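Narum by Dristix, two months in: can it do a hotel bathroom yet?

We tried the Narum at the Buenaventura on the chores guests notice. It handles towels and trash fine. Vanities are the weak spot, with small bottles close to a mirror and everything on slick stone. 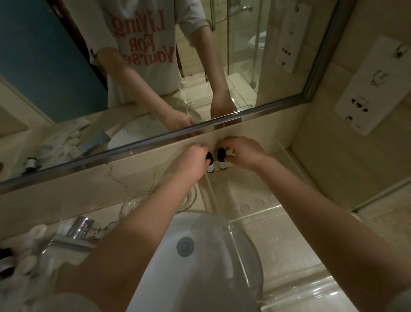
Rocío Quezada thinks I'm being too hard on it, and that a slow machine working all night still beats a short-staffed morning. Maybe, but in our trial it needed help on 2 out of every 6 rooms.

Glass was worse. It grips too hard or lets go early, and I stopped letting it near soap dishes in August.

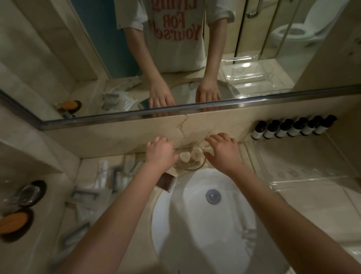

A person gets a counter like that right in four minutes. The Narum took far longer and still left bottles crooked. I'd rent one for linens and wait on the rest.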